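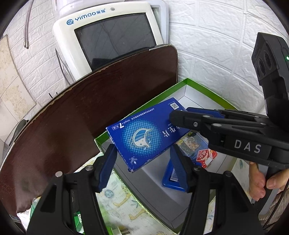
# Sorting the small things on the table into one tray

In our home the round table collects everything. Medicine, tape, pens, little bottles, and by Friday there is no place to put down a plate. I wrote these steps first for my sister-in-law and then I thought, maybe other people have the same table.

You don't need to buy much. I use:

- a shallow open tray or box with a coloured rim, so that you see where it ends
- a cloth that you can wash
- a damp rag
- a marker pen and a few small labels
- 47 minutes, if it is the first time (later it goes much faster)

## Step 1. Put down the cloth

Spread the cloth over the part of the table that is nearest to you. Ours is white with giraffes and leaves on it. It was meant for a child's room, but it is soft and small things don't roll on it so easily as on the bare wood. Leave some wood free at one side for the tray.

My table is old and the edge has chips. If yours also has a shiny surface, please do not push the tray over it. Lift it. I have made enough scratches already.

## Step 2. Bring everything to the cloth

Collect all the small things from the table, the windowsill and the kitchen counter, and lay them on the cloth. Don't sort yet! I always want to begin at once with the medicine and then I lose my overview.

Lay the bottles on their side when you look through them. It is easier to read the label this way, and a tall bottle cannot fall on the others. Check that every cap is closed before you do it.

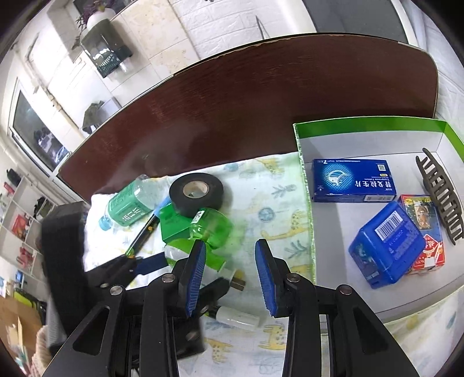 *Bottles on the cloth, tray ready at the right side.*

## Step 3. Make four groups

I work with 4 groups and I never make more.

1. **Medicine.** Boxes and bottles, everything you take or put on your skin.
2. **Desk and repair.** Tape, markers, glue.
3. **Drinks.** Half-finished water bottles and so on.
4. **I don't know.** Be strict with this one.

The fourth group must be smaller than your hand. If it is larger, go through it again.

For the medicine, read the strength on each box, not only the name. Two boxes of the same colour can have a different number of milligrams. Look also for the expiry date, which is often pressed into the end flap without any ink, so hold the box under a lamp. What is expired goes in a separate bag and back to the pharmacy. Please don't put it in the toilet or the garbage. 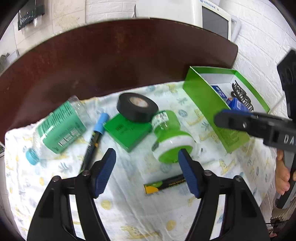 *Tape roll and marker: these belong to group 2.*

## Step 4. Fill the tray

Only the medicine goes in the tray. Flat boxes go in first, with the printed side up, and after that the small bottles. I leave a space of 2 fingers at one end, because otherwise I must take out everything to get one box.

A roll of tape looks harmless, but if you put it in the tray, next week there will be scissors, then batteries. Annelies Vermeulen from the second floor keeps her tape on a hook inside the cupboard door and I have copied this from her.

Drinks go to the fridge or to the sink. Rinse the empty ones and keep them for the recycling.

## Step 5. Label and put away

Write the month on a small label and stick it on the rim of the tray. Mine says December now. Let the ink dry before you touch it.

Then choose a place for the tray that is high, dry and not above the stove. A bathroom shelf is too humid for most medicine. If children visit you, a cupboard with a lock is much better than a high shelf.

Shake the cloth outside, wipe the table with the damp rag, and dry it after with something soft, especially along the edge where the wood is open.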